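Last updated 7/25/20

The junk drawer won. For months I'd been shoving odds and ends into it, and when I went looking for a spare battery the whole thing jammed shut on a ruler. So out it came, upside down, onto the big table, and I had the best afternoon I've had since May!

If you've never sorted a tub of tiny mixed bits, I can't recommend it enough. I put on a record, made a pot of tea and started with the building bricks, because they're the cheeriest thing to pick out. Blue ones, green ones, that zingy lime, an orangey red. I must own nearly 200 of them and I still get a little thrill when a colour turns up that I'd forgotten about.

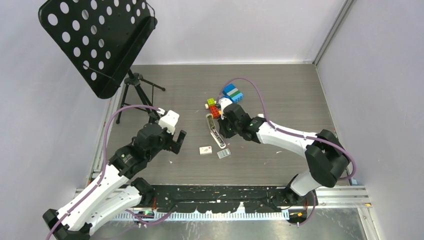
Do you sort bricks by colour or by shape? Shape first, every time, because a small piece disappears in a pile of its own colour but stands out in a pile of its own kind.

My friend Yu-na Oh swears by colour (her shelves look like a paint chart, they're gorgeous) and we've argued about it over many dumplings. She did talk me into muffin trays, though – 6 cups for the bricks, the rest for metal things and mystery plastic. Metal things are my favourite to find a home for. Clips, pins, little screws, all of it goes in old jam jars with the labels soaked off.

Mystery plastic is harder. My rule is that anything with a hinge or a moving part gets kept until I've worked out what it belongs to, and anything snapped goes in the bin straight away.
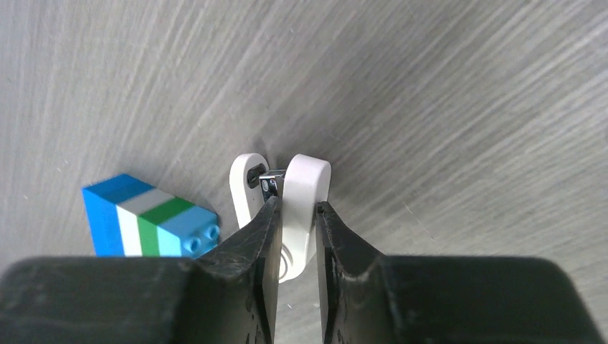

I also keep a jar for orphans, the bits I can't place but can't bear to throw out, and I go through it every 14 weeks or so. Last time I matched four of them! Geum-ok Cho has asked me to come and do her sewing box next, and I said yes before she'd finished the sentence. She's got buttons in there from her grandmother's coats – I'm bringing my own trays.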